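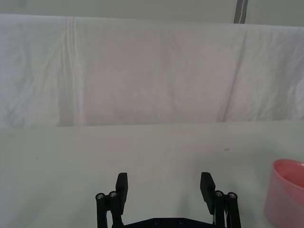
Wrist view, gripper open, pink bowl just getting into shot on the right.

October, 4.40 pm
by Ngozi Odukoya
7 comments

Right, pouring notes, before I forget what we changed! Kanako has been asking for these and I keep saying "tomorrow".

The question for this block is whether the policy pours better when it gets the wrist views as well as the head view, or whether the wrists are just extra pixels to chew through. Kotik (our training code, for anyone new reading this) was happily fitting everything from the head camera until we moved on to narrow necks. Bowls and wide mugs were fine. A bottle neck is a different animal, and from the head the rim and the neck sit so near each other that I can't judge the gap by eye either, so I don't blame it.

The set stands at 308 demos, split down the middle: 154 bottle to cup, 154 cup to bottle. All teleoperated, Kanako Miyazaki and me taking turns, and yes you can tell which are mine from the wobble at the start. I've left the wobbly ones in. Kanako would like them out. We'll train both ways and see who buys the biscuits.

Bottle to cup is the easy half. The right arm takes the bottle round the middle, brings the neck in over the cup and tips, and the left arm keeps out of the way. In the first batch I parked the left gripper too close to the cup and its shadow went wherever I went, which is a lovely thing to accidentally teach a network. It's further over to the left now, open and waiting. Still a shadow on the table, mind you, but I'd like to keep some of that in. 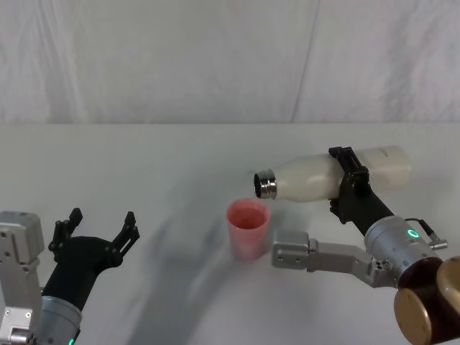 Cup to bottle (the horrible half)

Both arms have a job in this one. One gripper holds the bottle upright, low down on the body so the neck is clear, and the other brings the cup in on its side. The policy has to line up a wide floppy sort of target (the lowest point of the rim) with a small one, and the Ilau baseline simply doesn't. It tips at the height it remembers, wherever the bottle happens to be.

With the wrist views added it seems to hunt a bit first, a tiny sideways shuffle before the tilt, and I got properly excited about that! Then Kanako pointed out that I do the same shuffle in my demos. So it may be looking, or it may be copying me. Need to separate those. Her idea is to shift the bottle 4 cm halfway through the approach and see whether the cup follows. Much better than my idea, which was to stare at attention maps until I felt convinced.

The view I like best is the one from the gripper that's holding the bottle. The neck stays put in the middle and the cup comes to it, so the only thing that really changes is the bit we care about.
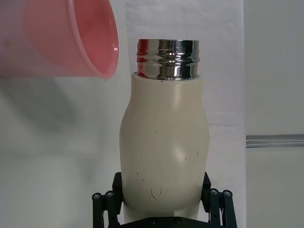
Cup to bottle, wrist view. Look at the lowest bit of the rim, I think that's a droplet.

Things to sort:
- the neck is so shiny it picks up the pink of the cup. Try the Jestham run with colour jitter turned up, and another with none
- ask Higuchi group how they score spills, weighing ours is taking ages
- rename the runs, "pour_new_new" is my fault, sorry
- shifted-bottle test, Kanako driving, me on the stop button

2 shares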